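**Ticket:** Notification mails missing after import into Stellico
**Opened by:** Damian Prantl
**Component:** Mail queue
**Status:** Closed

## Problem

After we moved the old tickets from Hofstetter into Stellico, 600 tickets were imported. All of them are visible in the list and the attachments open correctly. But when a tester adds a comment to an imported ticket, the reporter of this ticket receives no mail. With new tickets, opened directly in Stellico, the mail arrives after one or two minutes.

I expected one of two things: either all imported tickets are silent, or none of them. Neither is the case. On 18 imported tickets the mail goes out normally, also several times one after another. The other 582 stay silent.

## What I have tried

1. Sent a test mail from the administration page. It arrived. The mail server is therefore reachable and the password is valid.
2. Checked the personal settings of three reporters. "Mail on new comment" is switched on for all of them.
3. Emptied the queue and restarted the mail job. No change for the silent tickets.
4. Added a second comment to one of the silent tickets, in the project Evura. I wanted to exclude that only the first comment is affected. The comment was saved and is shown in the ticket, but no mail was sent.
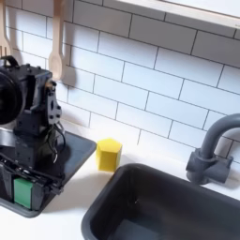

5. Changed the status of the same ticket from "assigned" to "feedback" and back. The history shows both changes with the correct time. Still no mail.
6. Removed the reporter and entered him again by hand. From this moment the mails were sent – for this one ticket only.

## First finding

Step 6 brought me to the reporter field. In the list it shows the full name, and this looks the same in good and in bad tickets. In the export file I see a difference. The good tickets have the user number in the field. The silent tickets have the name as plain text, for example "Mathias Imhof", and no number. Stellico can display such a name, but it seems that it does not connect it with an account, and so it has no address to write to.

I repeated step 6 with a second ticket and then added a comment. The mail came at 14:20. After this I did not change any more tickets by hand, so that the rest stays in the original state for you.

My question is: can the field be corrected for all tickets together, and will the reporters then receive all the old mails at once? The second point worries me more than the first. 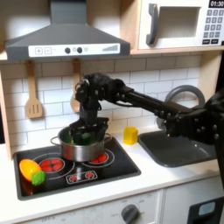
Mathias Imhof: Thank you, the export file helped a lot. The import script looks up each reporter by login name. In Hofstetter many people had a login with a capital letter, in Stellico all logins are small letters, and the script did not treat them as equal. Where it found no account, it wrote the plain name. Old mails will not be sent, the queue only looks at events after the correction. I can run the repair on the test system Stivimau first, if you agree.

Damian Prantl: I agree. Please leave the two tickets which I have corrected by hand as they are.

Mathias Imhof: They already have a number, so the repair skips them. The run on Stivimau is finished. It changed 578 tickets. Two remain with a plain name, because the reporter left the company and has no account here.

Damian Prantl: The numbers fit: 18 good from the beginning, two by hand, 578 by the repair, two without account. For the last two please enter me as reporter.

Mathias Imhof: Done on both systems. The productive run took 30 seconds. Comments on five repaired tickets tested, all mails received, nothing old in the queue.

Damian Prantl: Confirmed from my side also. The comparison of logins should be corrected in the script before the next project is imported – I have opened a separate ticket for this and linked it. This one can be closed.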